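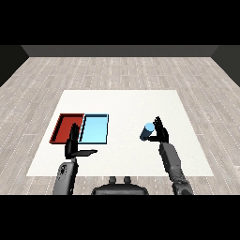
# Floating plank floor: gaps opening at the end joints in winter, fix or wait?

Posted in **Floors and Subfloors** by **Plerine**, 19 February 2021

I have a click-together plank floor in a ground-level room. Pale gray, boards run the long way, floating over foam underlayment on a concrete slab. It went down last summer. During February the end joints began to open. The long seams are still tight. The worst gaps are near the middle of the room, and one of them will take the edge of a credit card.

Details that may matter:

- The room is heated by forced air. No humidifier.
- Indoor relative humidity reads 16 percent on a cheap meter, which I have not checked against anything.
- Thermostat is set to 70 during the day and lower at night.
- I left an expansion space at the walls and covered it with baseboard. The baseboard is nailed to the wall, not the floor.
- There is a heavy bookcase along one wall and a cabinet along the opposite wall. Both sit on the floor itself.
- The boards are a laminate product. I no longer have the carton, so I can't give the core density or the stated humidity range.

I would like to know whether the gaps will close in spring, and whether it is worth pulling the boards together now. I have a pull bar and a tapping block but would have to remove baseboard to use the bar. I also read that glue can be put in the end joints. I did not glue anything during the install.

---

**Zhuravel** wrote:

16 percent is very low for any floor with a wood fiber core. Most laminate instructions I have read want a humidity range well above that. The core shrinks as it gives up moisture, and the boards draw together wherever the joint holds best. The long-side lock is usually stronger than the end lock, so the end joints let go first. What you describe is the normal pattern.

The second cause is the furniture. A floating floor has to be able to slide over the underlayment as one sheet. A loaded bookcase on one side and a cabinet on the other hold the sheet at both edges. When the boards shrink, the movement has to go somewhere, and it goes to the weakest joint between the two loads. That agrees with your worst gaps being near the middle.

I would do it in this sequence.

1. Check the meter. Put a tablespoon of table salt in a bottle cap, add enough water to make a thick slush, and seal the cap and the meter in a clear zip bag. Leave it for at least 6 hours, longer if the reading is still moving. It should settle close to 75 percent. Write down the error and apply it to your room readings. It is a one-point check, so expect less accuracy at the dry end of the scale.

2. Raise the humidity slowly. Watch the windows while you do it. If water collects on the glass or the frames, turn the humidifier down. Do not try to reach a summer number in a cold month.

3. Wait two to three weeks at the new level before you judge the gaps. The core takes up moisture much more slowly than the air in the room does. Mark a few of the gaps with painter's tape and a date so you are comparing the same joints.

4. Unload the bookcase. You don't have to move it out of the room. Taking the books off for the waiting period is enough to let the floor shift. 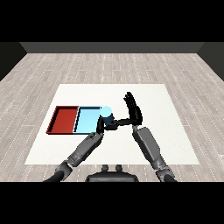

5. Close whatever gaps are left. For an end joint in the middle of a row, a suction cup handle works better than a pull bar, and the baseboard can stay on. Clean the board face with alcohol, let it dry, set the cup a few inches from the joint, and tap the handle toward the gap with a rubber mallet. Several light taps. If the surface is textured, the cup may not hold. In that case, use a block of wood with double-sided carpet tape on the underside.

6. Look down the row before you tap. Closing one gap often opens the next one. Work from the gap toward the wall, one board at a time, until the leftover space ends up under the baseboard.

On glue: leave it out for now. If you glue the joints at 16 percent, the floor is fixed at its smallest size and all of the summer growth has to be taken up at the walls. That is acceptable only if the expansion space is large enough, and you would have to pull baseboard to confirm it. If the same joint opens again next winter after you have done all of the above, a thin bead of PVA on the tongue of that one joint is a reasonable repair. Wipe the squeeze-out right away with a damp rag.

---

**Uletti** wrote:

Just fill them. They sell color putty in sticks at any hardware store. Did mine two years ago, looks fine from standing height.

> **Zhuravel** replied: Hard putty in a seasonal gap gets crushed or pushed up when the boards grow back. It can also hold the joint open so that it never closes. Soft wax is less bad, but I would not put anything in there until the gap has been stable for a full year.

---

**Wen-hsiung Poon** wrote:

I agree with most of the long answer. Two additions.

First, look at the end locks before tapping anything. Some end joints use a small plastic tab that drops into a groove. If the tab is broken, the joint will close under the mallet and open again within days. You can sometimes tell by pressing down on one side of the gap. If one board end moves lower than its neighbor, suspect the lock or a low spot in the slab. A low spot flexes the joint with each step and will break a good tab over time. Check with a long straightedge. Installation sheets state the allowed dip, and it is usually small.

Second, check the doorways. If the floor runs through a door opening into another room with no transition strip, the two areas pull on each other through the narrow part, and gaps tend to show up in line with the opening. Plerine doesn't say whether there is a doorway. If there is one, a T-molding with a cut beneath it is the usual correction.

My own house was built in 1903 and leaks enough air that a portable humidifier makes no measurable difference with the furnace running. I had better results from sealing the rim joist and the attic hatch. The humidity went up without adding any water.

---

**Plerine** replied:

Salt test is done. The meter reads four points low, so the room is nearer 20 percent if the error is the same down there. Bookcase is unloaded. There is a doorway, with a transition strip already in place and the floor cut under it. Pressing on the worst joint, I can't feel any difference between the two board ends. I'll run the humidifier and mark the gaps with tape before I touch the mallet.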